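Floors, mops and the great streak mystery

2022-04-19

I've had shiny floors in three homes now and I used to dread them. Every footprint, every dribble of tea, every place the mop had been! When we moved to Marnport in January the kitchen floor was the first thing I noticed and the last thing I wanted to clean. I'm a convert these days, mainly through getting it wrong a lot, so these are the things I do now.

Sweep first. I know, I know. But if you mop over crumbs you're just making a thin soup and pushing it under the fridge. I use a soft brush (the stiff yard one scratches, ask me how I know) and work from the far corner back to the door.

Then use less cleaner than you think. My bottle of Prekura floor wash says two capfuls to a bucket and I put in half of one. Most streaks are old cleaner that was never rinsed off, and adding more only feeds them. If your floor is already dull and a bit tacky, go over it twice with plain warm water before you buy anything.

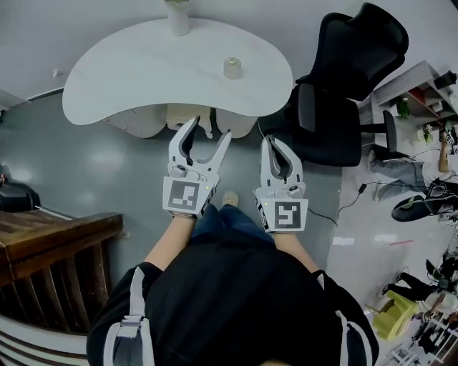
Trainers on a light grey shiny floor.

Outdoor shoes are my weak spot, I'll admit. We have a mat on each side of the back door and it does help, so long as somebody shakes it out now and then. For black scuffs, try a clean pencil rubber. It sounds daft but it lifts most of them in a few seconds. Tennis balls work too, and you can stick one on a broom handle if your knees are like mine.

Wring the mop until you think it's too dry, then once more. I had a lovely old string mop that held half the harbour and I was sorry to see it go, but the flat one from Katona has been so much better. The pads go in the wash with no fabric softener, ever, as it leaves a film on the cloth and then on the floor. I have 8 pads, which is greedy, but I change them halfway through the room and the water stays decent for longer.

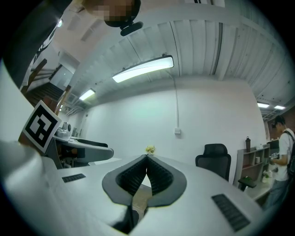 Grooves and ridges are a different job altogether. Anything ribbed, like the rubber feet on a stepladder or the treads on a bath mat, holds on to grit, and then it gets dragged all over your nice clean floor. An old toothbrush and a drop of washing-up liquid will do it. Rinse well, stand it on a towel and leave it overnight.

For a sticky patch, lay a warm damp cloth on it for a few minutes and go and do something else. No scraping! Jam comes up by itself, more or less. Candle wax wants the opposite, so hold some ice in a bag against it and ease it off with an old bank card.

Vinegar I've gone off. It's fine on some floors but very unkind to stone, and our hall in the old Plavard flat never quite got its shine back.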